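Most advice on cleaning out an old desktop tower reads as if it was written by someone selling canned air. I've kept two workstations going in the back room at Caltby for years, and I don't buy half of it.

## Skip the kits

Marilou Soriano swears by a boxed cleaning kit. I tried hers. It was a brush, a cloth and a lot of cardboard. A soft paintbrush does the same work. So does an old makeup brush, if you wash it first.

"Antistatic" wipes? Maybe. I shut down, unplug, and touch bare metal on the case before I reach in. I have yet to see what the wipes add.

## Tool-less doesn't mean careless

Brightly colored plastic inside a case usually means a part you can work by hand. Fine, but "tool-less" is a sales word. Old plastic latches get brittle, and Preben Thoroddsen has snapped one on a drive bracket by pulling before it was free.

- Find the latch first and work out which way it moves.
- Press the latch, then pull. If it fights you, stop and look for a cable.
- Hold the body of the bracket. The thin tab on top is a bad handle.
- Leave the power supply closed. Brush the outside and the vent, and ignore any page that tells you to open it up.
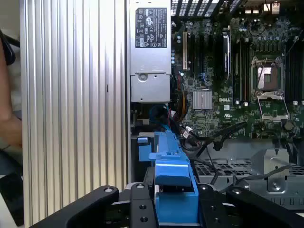
## Putting it back

Slide the bracket in straight and push until it seats. A click is nice but I wouldn't trust it, so give the thing a light tug as well. Check that no cable is pinched before the side goes on.

As for doing this every month, no. I do mine in July and leave it alone until it gets loud.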